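3.2 Folding of small knitwear

The second group of items in the Clukholm study is small knitwear: hats, scarves, mittens and headbands. These items take up little space one at a time, but in the households we surveyed they were the ones most often stored in a heap. Of the 1,591 storage entries in the Prumico inventory, 510 concerned small knitwear, and few of those recorded any folding at all. Published folding guides give hats little attention, so we wrote our own working definitions before coding began.

A hat was treated as having two regions, the crown and the cuff. The crown is usually a single layer of thin knit on each side when the hat is laid down. The cuff is turned up and so is thicker, and in most cases it is ribbed. This difference in thickness matters for stacking. A hat laid out at full length has a high end and a low end, and a pile of them leans toward the crown side after a few layers. 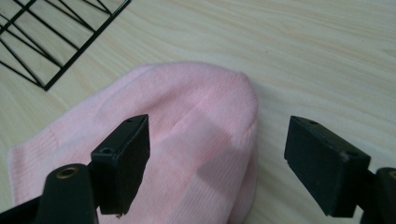 We used three states in the coding. In the open state the hat lies at its full length and the rounded end of the crown is clear of the cuff. In the folded state the outline is close to a rectangle and the rounded end no longer forms part of it. Everything else was coded as loose, including hats that were bunched, turned inside out or stuffed with other items. Wrinkles in the knit were not a reason to code a hat as loose, and neither was a cuff that sat unevenly, as long as the outline met the definition.

Outline alone was not always enough. Some short hats with a deep cuff look nearly rectangular even when they are open. For these the coders checked the edges. A folded edge in knit fabric is rounded and a little raised, and it can be told from a bound or sewn edge without handling the item. Labels were of some help as a fixed point on the hat, but their placement differs between makers and many hats have none on the outside. We therefore recorded labels where they could be seen and did not use them to assign a state.

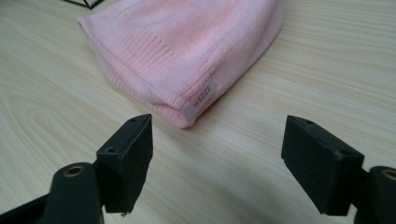

Figure 3. Pink knitted hat in the folded state, with ribbed band and sewn-in label.

Surface was recorded separately. Tabletops, shelves and drawer bottoms were entered as hard surfaces, and beds and sofas as soft ones. On soft surfaces the lower layer of a hat tends to sink, which makes the outline harder to judge, and the coders disagreed more often there. Such entries were coded again by a second person using the same definitions. Scarves raised a different problem, that of counting layers, and are dealt with in the next section.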